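## How a Robot Arm Gets Its Examples

A robot arm does not know how to pick things up. A person could write a rule for every movement, but the rules would fill a library. At the Rarkby workshop the arm learns from examples instead.

One example is called an **episode**. It begins when the arm starts to move and ends when the job is done or the time runs out. A person steers the arm with a hand control. While the person steers, a computer saves two kinds of information:

- pictures from a small camera on the arm's wrist
- numbers that tell how far each joint has turned and how wide the gripper is open

The pictures and numbers are saved together, many times each second. Later, a program named Wokerance studies them. It looks for a pattern: when the picture looks like this, the joints move like that.

One episode teaches very little. The Grorura set, which was made for small objects, has a goal of 600 episodes. By June it had 219. Of these, 38 were marked "failed" by the person steering. Failed episodes are kept in a separate folder.

### Why the start keeps changing

If an object always stood in the same spot, the program could learn the spot and ignore the object. So between episodes a person moves it a little, or turns it.

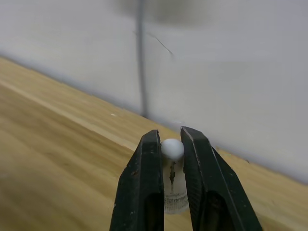 Small objects call for careful steering. If the fingers close too early, they can push the object away. If they come down too far to one side, one finger touches first and tips it. The person steering tries to put the object in the middle of the gap, as with the white ball between the two black fingertips, before closing them. The ball sits on top of a cloudy, see-through holder, so the fingers must also be at the right height.

### Words to know

**Gripper:** the part of a robot arm that holds things.

**Joint:** a place where the arm bends or turns.

**Episode:** one saved try at a job, from start to finish.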